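How does paper get its marbled pattern?

Some old books have swirly paper inside their covers. The swirls look a bit like polished stone, so it is called marbled paper. Every sheet is different, even when the same person makes 200 of them in a row.

It starts with a tray of thick water. The maker stirs in a powder made from seaweed and leaves it to stand overnight. By morning it feels slimy, like thin jelly. Paint dropped on plain water would mostly sink or spread too far. On thick water it stays on top in round spots.

The paint has a helper in it too. Marblers used to add ox gall, a liquid from a cow's insides. It makes each drop push outwards and shove its neighbours aside, so the colours sit next to each other without turning to brown.
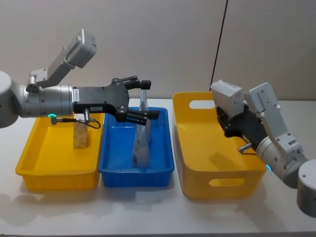
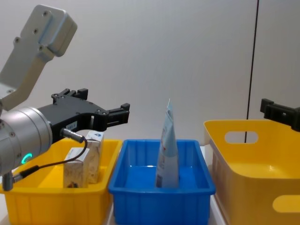
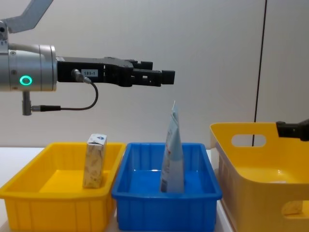
Next comes the pattern. You can leave the spots as they are – this is called a stone pattern – or pull a stick through them to make curls. A comb with many teeth makes rows of little arches. Go slowly. If you drag the comb too fast the lines break up.

Now the paper goes down. It has been wiped with alum first, which helps the paint hold on. Reet Kazlauskienė, who teaches marbling at the Mundlow craft room, tells her classes to hold two opposite corners and let the middle touch first. Air trapped underneath leaves a white patch with no paint in it.

The paper is lifted off, rinsed and hung up. Nearly all the paint comes away with it, so the same tray can be used again once the surface has been skimmed with a strip of newspaper.

Words to know

Size: the thick water in the tray.
Alum: a kind of salt that helps paint stick to paper.
Rake: a wide comb with its teeth set far apart.
Endpaper: the sheet stuck inside the cover of a book.

Page last checked 24/01/2022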